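Kirnaseo Community Calendar
Organizer's Guide, Section 4: Listing Your Event and Getting Ready for the Night

Welcome back! If you have worked through the first three sections, you already have an organizer account and a venue on file, and you are ready for the part most people signed up for in the first place, namely getting your trivia night, barn dance, book swap or chili supper in front of the neighbors. Set aside 20 minutes for your first listing. The second one goes much faster, I promise.

This section was last revised on February 26, 2022, by Jordan Naylor, with a good deal of help from Hamish Halliday, who runs the sing-along nights at the Cultlow Hall and has made every listing mistake there is to make (his words!).

4.1 Creating the listing

1. Sign in and choose Add an Event from the menu on the left. If you look after more than one venue, pick the right one now. You can't change it later without starting over.

2. Type the name of your event. Keep it under 50 characters, spaces included. "Lindsay Street Barn Dance" is fine. "The Lindsay Street Barn Dance and Potluck with Live Fiddle Music and Prizes for Best Boots" will be chopped off somewhere around the fiddle, and the boots will never be heard from.

3. Enter the start time and the end time. Please do fill in the end time, even if your evenings tend to wander. Folks with babysitters will thank you.

4. Choose a category. You may pick two. If your event is a costume party with a lecture in the middle -- and we have had one of those -- choose the category for the part people will dress for.

5. Write your description. The first couple of lines show up on the weekly page, so put the fun up front and save the parking directions for later.

6. Press Save Draft. Your listing is now stored, but only you can see it.

Note: Drafts are kept for 60 days. After that they are cleared out, and we can't bring them back.

4.2 Adding a picture

1. Open your draft and choose Add Picture.

2. Select a file from your computer or phone and wait for the little green check mark.

3. Move the picture up or down until it sits where you want it among your paragraphs, then save again.

Once you have saved, choose Preview and have a good look at the whole page on a phone as well as on a big screen. Most of your guests will be reading it standing in line at the grocery store.
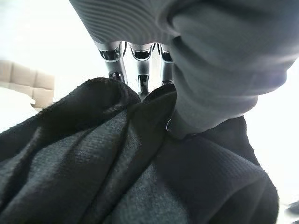

Captions are optional, but I am very fond of them, and they help anyone who has the page read aloud to them. Type yours in the box marked Caption and keep it short and plain. "Gray robotic gripper with shiny metal finger segments, one finger touching dark fabric" is the right sort of length, and it gives a listener something solid to hold on to. There is no need to repeat the name of your event in there, as the page already reads that out at the top.

Caution: Replacing a picture wipes out its caption. Copy the words somewhere safe first if you want to use them again.

4.3 Taking reservations

1. Under Guests, switch Reservations to On.

2. Enter the number of places. New organizers start with a limit of 30. Write to us if you need more and we'll raise it, usually the same day.

3. Decide whether to allow a waiting list. When someone cancels, the next person on the list gets an email and has until noon the following day to say yes.

4. Add a question for your guests if you need one, such as "Are you bringing a dish?" One question is plenty. Hamish once asked for everybody's favorite song, second favorite song and vocal range, and got back a great many blank forms.

Note: Events in May fill up early, what with the Herkach Spring Fair and all the suppers that gather around it. If yours falls in that month, turn the waiting list on from the start.

4.4 Publishing

1. Read everything through once more, out loud if you can stand it. Check the street address in particular.

2. Press Publish. Your listing goes live on the daily page right away and joins the weekly page the next morning.

3. Send yourself the link and make one test reservation, then cancel it.

Caution: Once a guest has reserved, changing the start time sends an email to every person on your list. Make all your time changes in one go, then save, or they will get a fresh message for each one.

To call an event off, see Section 5. Please don't just delete the listing, as your guests won't hear a thing about it.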